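Wrist camera in sim: Varela or Tollow gripper?

tarn_bench
5/5/24
I'm trying both gripper models in the simulator before we pay for either.

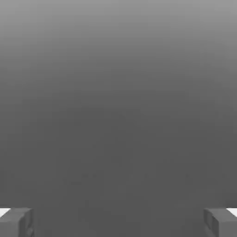 The wrist view is set so the fingertips sit in the bottom corners when fully open. I like having that much clear middle. My worry is that the policy sees very little of the fingers until they start to close. I've done 18 runs with each gripper and can't pick a winner.

oddsocket
I'd tilt the camera down. With that little finger showing you are relying on the joint readings for most of the approach.

tarn_bench
I did try 9 degrees of tilt. It lost sight of the part sooner on a high approach.

mullion
Disagree with oddsocket. We trained on 3,307 episodes with a similar view and the grasp was fine. Plain grey background is a bigger problem if you mean to move to a real arm.

oddsocket
Fine on what parts, though? Ours were thin washers and it missed plenty.

mullion
Blocks, 40 mm. Fair point, washers would be harder.

kettle_b
Which controller? The Pikance one closes the Tollow fingers a bit unevenly at low speed.

tarn_bench
Wultomix for both. I'll do 1,000 runs each with thin parts and post the numbers.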